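Vomholm repair workshop plans second robot cell for old office computers

May 29, 2025

The computer repair workshop in Vomholm wants to buy a second robot arm before the end of the year, and it has set aside the first part of the money. The plan was presented to the members on Tuesday evening by Hanneke Jansen, who is responsible for the equipment budget. The members accepted it with two changes, both about the order in which things will be bought.

The workshop takes in desktop computers which companies and schools no longer use. It cleans them, tests them, and sells or gives them further. What cannot be saved is taken apart, and the useful parts are kept. Until last year all of this was done by hand. Since February one bench has a robot arm with a two-finger gripper, which the workshop hires by the month from the firm Van den Broek. The contract for this arm ends in autumn, and the question was what should come after it.

According to the plan, the hired arm will be bought over at the end of the contract, and a second arm of the same type will be ordered new. Jansen compared this with three other possibilities: to extend the hire, to buy two new arms at once, or to stop with the robot work and pay for more hours at the hand benches. The last one was the cheapest for the first year, but it became the most expensive in the third. To extend the hire was easy to arrange, but the workshop would own nothing at the end of it.

"I did not want to compare only the price of the arm," Jansen said. "The arm is the part that everybody looks at, and it is also the part for which we get a clear offer. The rest you must collect yourself."

The rest is a long list. A table that does not move when the arm stops quickly. A holder which keeps a computer case in the same place each time. Spare fingers for the gripper, and thin tools which the fingers can hold. A camera at the wrist, with its cable and a second cable. Insurance. An electrician for half a day. Training for the people who will work beside the arm, and for the people who will teach it new movements.
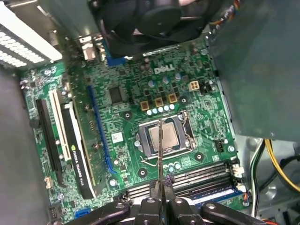
The small tools take a separate line in the budget, and this line was discussed longer than any other. In the first months the workshop bought them one by one, from whatever was left at the end of the week. The receipts went into the same folder as screws and cleaning cloths, so it was not possible to say afterwards what the robot bench had really cost. When Jansen went through the folder she found 37 receipts that belonged to the bench, some of them for very small amounts. In the new plan there is a fixed sum of 400 euros each quarter for fingers, blades and holders, and the person at the bench can spend it without asking first.

One member asked if this sum is not too high for such simple things. Jansen answered that a blade costs little, but a bench which waits for a blade costs a lot, and that money not used in one quarter will go over to the next. She also asked everybody to order from the same two suppliers, so that the fingers of both arms can be exchanged.

The choice of work for the arms was the second large point. The inside of a desktop computer is a difficult place for a gripper. Cables hang where they want, the slots stand close together, and each model has its own arrangement. Last autumn it was suggested to begin with laptops, but the plan now keeps to desktop towers only, and at first only to models which the workshop receives often. Laptops are mostly glued or closed with very small screws, and the members at the hand benches are much faster with them. The question will be looked at again when the second arm has worked for one year.

For the same reason the plan does not count on a smaller number of people. The hours at the hand benches stay as they are. Jansen has calculated with more computers per month -- a careful number, she said, lower than the one in the brochure -- and she has left out every saving that she could not explain with the workshop's own notes. The workshop handled over 3,000 computers last year, and the store room in Lolport is still full to the door.

This store room was in the end the reason for the first change. In the original plan the second arm would be placed in Lolport, next to the shelves, so that the computers would not have to be driven to Vomholm. Several members did not agree. The floor in Lolport is uneven, there is no heating in the back part, and only one person works there on most days. If something stops, this person would have to wait for help from Vomholm. The members decided that both arms will stand in Vomholm, at benches next to each other, and that the money for the floor will be used for a better trolley and for racks in the van.

The second change is about time. Jansen had proposed to order the new arm in June, because the offer from Van den Broek is valid until the middle of the summer. The members preferred to order first the table and the case holder, and to use them for some weeks with the hired arm. If the holder does not fit well, it can then be changed before a second one is made. Van den Broek has already confirmed in writing that the price will be kept until the end of September, so the workshop does not lose anything by waiting.

The money comes from three places. The biggest part is the reserve which the workshop has built up from the sale of repaired computers. A smaller part is a loan without interest from the Greltden fund, which supports repair and reuse in the region and which also helped with the van. The last part must come from the sales of this year. If these sales are lower than expected, the hired arm will still be bought over, but the new one will be moved to the next budget. Jansen said she would prefer a late arm to a reserve which is completely empty.

There was also a short discussion about maintenance. The contract with Van den Broek includes one visit per year for each arm, and the travel is paid separately. The members asked if both arms can be checked on the same day, so that the travel is paid only once. This was not yet in the offer, and Jansen will ask for it. She will also ask how long spare parts for this type of arm will be available -- a point which, she admitted, she should have written in her first letter.

The training will begin before the equipment arrives. Two people from the hand benches have said that they want to learn how to teach the arm, and they will follow the course in September. Others can spend a morning at the present bench to see if the work is something for them. The workshop asks those who are interested to write their name on the list beside the coffee machine, and to mention on which days they can come.

The complete budget, with the offers, can be read in the office in Vomholm during opening hours. A new version, with the two changes, will be sent to all members before the next meeting. Questions about the figures can be given to Hanneke Jansen, if possible in writing.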